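3rd November

Kettle on, feet up, and a proper sit down with this diary for the first time since the laptops started arriving. I keep telling myself I'll write a line or two every evening and then I fall asleep with the pen in my hand, so this will have to do for the lot.

Well, the partner talks are finally over and I think we've come out of them rather nicely. Mavaso have agreed to let us sell their business laptops directly to offices, where up to now we could only get them through the big wholesaler and had to wait our turn behind the shops. It sounds a small thing written down, but it means I can ring up and ask for 8 machines with the larger memory and get a yes or no the same afternoon. I've wanted that for years! The catch is that we have to promise to shift 100 of them before the end of December, and I did swallow hard when I read it. I signed all the same. My tea had gone cold by then.
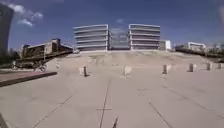 *Pale paving, with the offices at the far end.*

The Porora people were a harder nut. They make the docking stations I like best (the heavy ones that don't slide off the desk when you pull a cable out), and they would very much like us to stop selling anybody else's. I said no as kindly as I could. Half our customers already have a drawer full of odd adaptors and they come to us so that we'll make sense of the drawer. We settled on a better price if we put Porora first in the brochure, and ninety days to pay, which suits me down to the ground, as schools are slow with their invoices and always have been.

I did a silly thing with the demonstration machine, I must own up. I'd set it up with the new login, the one that looks at your face, and then put my reading glasses on and it wouldn't have me. Two goes, three goes, nothing. I ended up typing the password in with everybody waiting politely. I shall keep the glasses on when I set up the next one – or buy a second pair and train it on both.
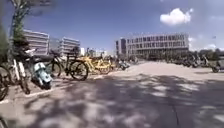 Goel sent a note round this evening to say the warranty terms still aren't right, that two years means nothing if the battery is left out of it, and would I please get that in writing before we print a single price list. Quite right too, and I'm cross with myself for not spotting it. Batteries are what go first, every time. I've drafted a letter to Mavaso and I'll read it again in the morning when I'm less tired, as my evening letters do tend to come out either grovelling or rude.

Staladetti is the one I'm still turning over in my mind. Their little tablets are lovely to hold and the screens are a treat, but the software updates come when they come, and you can't run a surgery reception desk on that.

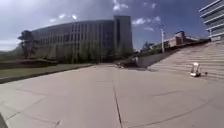 So I've asked them for a proper list of update dates, and if they send one I'll take a small box of tablets and try them on our own front counter first. If they don't, I shan't chase. There's quite enough to do with the brochure, and the stockroom shelves want moving before the first big delivery, and I promised myself I'd learn the new ordering page instead of ringing up every time like somebody's great aunt.

Must remember: printer ink, the battery letter, and find out where the spare chargers have got to.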